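Home | Our work | Reports to funders | Get involved

Filed under: Skarnine Store Room, Progress

Monday, December 15, 2025

Dear friends at the Seppälä Fund,

We promised you a proper update before the year was out, and I am very glad to be writing it with good news to share (and a cup of tea at my elbow, after a long afternoon of labelling). When your grant reached us in August the small things at Skarnine lived wherever somebody had last put them down, and finding a jar or a particular case could swallow half a morning. Since then we have sorted 87 items, given each one a home, and cleared 3 of the old cupboards altogether.

The biggest change has been moving to open shelves. We had budgeted for closed units from Isero, but everybody who tried the open ones liked seeing what was there without opening a door, so we went that way and the saving has gone towards labels and boxes.

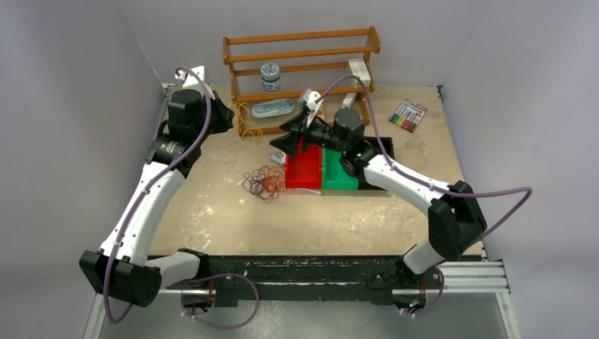 The orange wooden shelf, with a jar on the upper level and the light-blue case below.

You will notice the yellow cord at the foot of the shelf, and I can promise you that cords are next on our list! They are the one group of things we still haven't settled. Hooks would be cheap, a lidded box would be tidier, and opinion here is split. White boxes like the one at the right-hand end have proved very handy, and we would like to buy 8 more in the new year.

We are on budget, though the labelling at our Dudden site is running three weeks behind and will now carry on into the spring. I will send the full list of purchases with the next claim form, and you would be most welcome to come and have a look round before then.

With warmest thanks,
The Skarnine project team

Contact us | © Skarnine Store Room | Back to top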